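Search articles Search
Opinion > Automation > Small Kits

The case for the two-finger kit, dents and all

I've been working with the Rivum Jelari gripper kit since January, and I want to make an argument for it that has very little to do with the spec sheet. 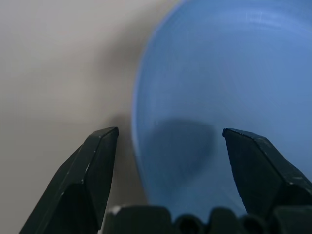 A bowl is a harder job than it looks

People who shop for a first robot kit tend to ask how much it can lift. I wish they'd ask what it does with a bowl! A bowl gives you a curved wall, a lip you can only approach from certain angles, and a wide hollow middle where a finger can go in and find nothing to push against. One fingertip inside the rim and one outside is the grip I keep coming back to, and the Jelari is really good company while you learn it. The fingers are long enough to straddle a rim, and the camera sits at the wrist, so you're looking at the same gap the robot is about to close. I love that view. You see your own fingers, you see the rim between them, and you start thinking about dishes in a way you never did before.

You also learn a lot about shadows. The gripper throws one into the bowl and the rim throws another on the table, and the first vision routine I wrote treated both as objects. Two evenings gone on that one. The kit's software let me step through what the camera had picked up, one picture at a time, and that was how I found it - I'd still be guessing with the Sowa kit I used before, which hands you a yes or a no and keeps the rest to itself.

Wear is fine

My fingers have scuffs and pale specks on them now, and I've read reviews that mark the kit down for this. I don't get it. These are black plastic parts that bump into kitchenware all day. A spare pair comes in the box, and swapping a finger takes five minutes with the supplied wrench. I'd much sooner have cheap parts I'm willing to knock around than lovely ones I'm afraid to use.

What I'd change

The manual runs to 216 pages and the section on grip force is somewhere near the back, after a long stretch on network setup that most home users will skip. Put it first, please. The cable tie points on the arm are badly placed too, and I ended up moving mine twice. And the carrying case, made by Cukwood, is handsome but has no slot for the spare fingers (mine live in a sandwich bag).

None of that has made me want to send it back. There are stronger kits and faster ones, and if you're stacking identical boxes you should probably buy one of those. For anyone who wants to understand why picking up an ordinary thing is so tricky, this is the kit I'd hand them, along with a plastic bowl and a free weekend. I'm starting on mugs next, and I expect the handles to give me trouble.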